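I'd been meaning to get to the Mumier repair and reuse day since Naveed Minhas went last year and came home with a working toaster and a bag of plums. So this April I finally packed a lunch, put my dead radio in a tote bag and took the early bus out.

Mumier is an old button factory on the edge of town, three floors of brick with the kind of tall windows you could look at all day. The doors opened at 10 and there was already a line down the steps, lots of people hugging lamps. A man in front of me had a whole sewing machine on a luggage cart! I got a paper map, a sticker with my name on it (spelled wrong, but close enough) and a coffee ticket, and off I went.

The ground floor is clothes and furniture. I'm not much of a sewer, but I stood at the darning table for ages watching Khang Doãn put a patch on the elbow of a green sweater. He does it with the patch showing on purpose, bright orange wool, and it looked better than the sweater must have looked new. He let me try on a practice square. Mine came out like a spider had fallen over, and he very kindly said the first one always does. I bought a darning mushroom anyway, so now I'm committed.

Next door they had chairs. Chairs everywhere, stacked up to the window sills, waiting for new cane or new legs. Boris Čierny was steaming a bent backrest in a long wooden box and talking the whole time about glue. I now know a lot about glue. Hide glue can be undone with heat and a bit of water, so whoever repairs the chair after you can get it apart again, and he gets quite upset about people who use the construction stuff.
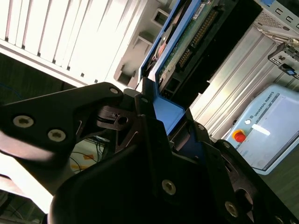
After the glue talk I was starving, so I went looking for the canteen, which is up on floor 2 (the elevator was out, which at a repair day got a few laughs on the stairs). Lunch was a lentil soup from a stand called Skakavex, with dark bread and pickled peppers. Get the peppers. I had brought my own sandwich and ate that too, on the bench by the window, next to a lady who had come 16 stops on the train with a broken cuckoo clock on her lap. The bird was fine, she told me, it was the door that stuck.

The radio desk was my real reason for coming. You take a number, you sit on a folding chair, and Stavros Karagiannis calls you up and asks what the thing did right before it stopped. I said it crackled. He nodded like a doctor. The problem was the volume knob, or really the dusty part behind the knob, and he had it apart, sprayed and back together before I'd finished telling him how it used to be my aunt's. It played! A weather report, but still. They don't charge for the work, you just put something in the jar for parts.

I also sat in on a short talk about what gets thrown out around here and where it goes. Cường Lã gave it, and he was very good, quick and funny and no slides with tiny writing. His main point was to keep the screws. Put them in an egg carton in the order they came out, and write on the lid. He says most of the half-fixed things people bring in are only half fixed for want of the right screw. The Pintér room, named after the old factory owner, has a wall of drawers with spare ones, 1,000 drawers according to the sign, and you can just go in and rummage. I found a match for my kitchen cabinet hinge, so that's another job off the list.

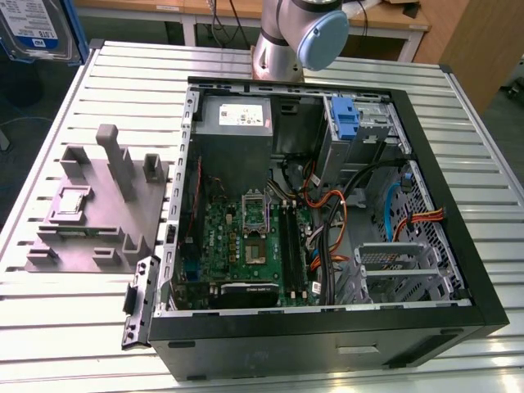
A desktop tower on its side with the panel off, Mumier open day

By 3 my feet were done. I had one more look at the swap table, where I resisted a fondue set and did not resist a box of old postcards, and then I caught the bus back with the radio on my knees.

A few things if you're going next time. Bring small bills for the jars and the soup. Wear a sweater, the ground floor is chilly even when the sun's out. The Triva parking lot across the road fills up early, so take the bus if you can, it stops right by the gate. And if you have a chair with a wobbly leg, please don't glue it first. Boris will know.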